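机器人社期中展示:双臂“小卖部”周五开张,三明治还在练

校园简讯 2025年11月14日

机器人社的期中展示今天下午在实训楼一层办完了,比原计划晚开场30分钟。今年的课题是“无人小卖部”,学生自己定的,双臂机器人按订单从货架上取零食,放进托盘或篮子里交给顾客。听着简单,做起来不是那么回事。

到场的人比预想多。门口发了200张点餐券,不到放学就发光了,后面来的同学只能站着看。有几位家长也来了,站在最后一排举着手机拍。

项目组一共8个人,高一高二都有,从四月份开始筹备。指导老师是外聘的工程师Aldo Valentini,中文讲得不错,急起来会冒几句意大利语。他在开场时只讲了两分钟,说东西还没做完,请大家包涵,然后就把话筒交给了学生。

软件部分叫Plirnus,是社里去年那套巡线程序改出来的,界面重写了,底下的任务调度基本也重写了。负责调度的同学说名字没有含义,键盘上随手敲的,后来大家叫顺口了就没换。订单从平板上进来,Plirnus拆成一步一步的动作,再分给左臂和右臂。两条臂不能同时进中间那块区域,这条规则是暑假里撞过一次之后加上的。那次撞完修了一个多星期,夹爪上的零件重新打印,走线也全部重新理了一遍。

视觉识别那块叫Melis,另一组在做。难点在包装袋。盒装的东西好认,形状不变,袋装的一捏就变样,反光还厉害。透明包装最麻烦,Melis有时候会把袋子里的饼干当成目标,边缘算偏,夹爪就夹空。组里为这个问题拍了很多训练图片,周末也有人来拍,灯开一半拍一遍,全开再拍一遍,拉上窗帘又拍一遍。

展示分三轮。第一轮单件,观众点一样,机器人拿一样。第二轮两件,左右臂各拿一样。第三轮是自由点单,也是最乱的一轮,平板上一下子挤进来7张单子,队列卡了一会儿,重启以后才接着跑。负责平板的同学当场道了歉,台下倒是鼓掌了。

第一轮整体顺利。糖果棒和小盒子都拿得比较稳。第二轮出了点状况,一袋饼干夹到半路滑下来,掉在桌上,没碎。按规则掉了可以重试一次,第二次成功了。评分的老师给这一项扣了分,学生没有意见,说练习的时候也常掉。

玻璃瓶这次没有列进点单范围。Valentini老师的意思是先不碰玻璃,等夹爪换了软垫再说。有同学不太服气,说空瓶子练过好多次都没问题。老师说空瓶子是空瓶子。这事就先搁着了。

热食也一样,加热台已经摆上去,流程没有做完,香肠那一步还停留在纸面上。签子怎么夹、夹哪一头,组里吵了两个礼拜。一派主张夹签子,一派主张给夹爪换个宽一点的头直接夹中段,两边都画了图,都还没试。食品安全那边也要先过学校后勤处,表格上周才交。

三明治是展示前最后加进来的品种,也是大家练得最多的一样。难在软。力给小了拿不住,给大了馅就挤出来。组里现在的做法是先轻轻合一下,停一停,再加一点力,然后才抬。抬起来以后要走一段弧线绕过中间的架子,速度不能快,快了会晃。放的位置也改过几回,原先统一放托盘,后来加了圆形藤篮,说是顾客伸手拿起来方便些,不过篮子有边,下放的高度得重新调。
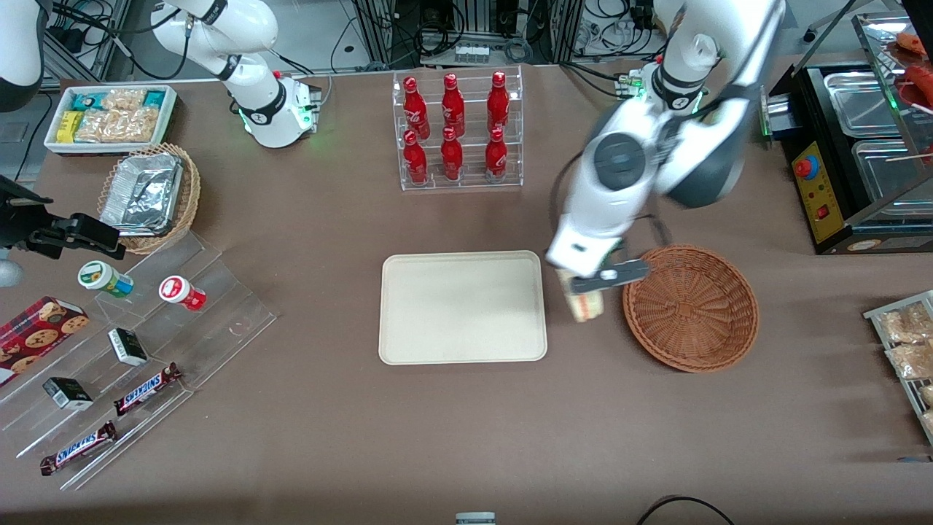 调高度的活主要在午休做。高一的两位同学轮流来,一个看臂,一个记数,记在一本硬皮本子上,到现在已经用掉大半本了。本子封面写着“小卖部”三个字,里面除了数据还有不少涂鸦,以及一份谁欠谁一瓶汽水的清单。Valentini老师翻过一回,说数据那几页字写得太小,让他们下次用表格。

现场还有一个小插曲。外校Oramow机器人队的几位同学也来看了,他们做的是仓储方向,问了不少关于双臂避让的问题,聊到清场才走。两边约好下学期找个时间互访,时间没定。Oramow那边用的是自己写的避让算法,叫Jirer,说可以把思路讲给我们听,代码要先问他们老师。

接下来的安排:期末之前先把三明治和袋装零食这两项练稳,热食等后勤处回复。调度卡队列的问题已经找到一点眉目,好像是平板端重复提交,同一张单子按快了会进来两次。改起来应该不难,负责的同学说周末弄。

社里还缺人,尤其缺会画结构图的,会焊线的也行。高一同学想加入可以直接到实训楼一层找值班的同学登记,不用面试,来试两次课再决定。活动时间是每周二、周四放学以后,考试周停。

另外提醒一下,今天没用掉的点餐券下次展示还能用,别丢了。下次展示的日子定下来后会在公告栏贴出来,请大家以公告栏为准,群里传的不算。

今天有同学把水杯落在现场了,蓝色的,带吸管,在门口讲台抽屉里,自己去拿。

(文/校园记者站 稿子赶得急,有错漏请到记者站指出,下期更证)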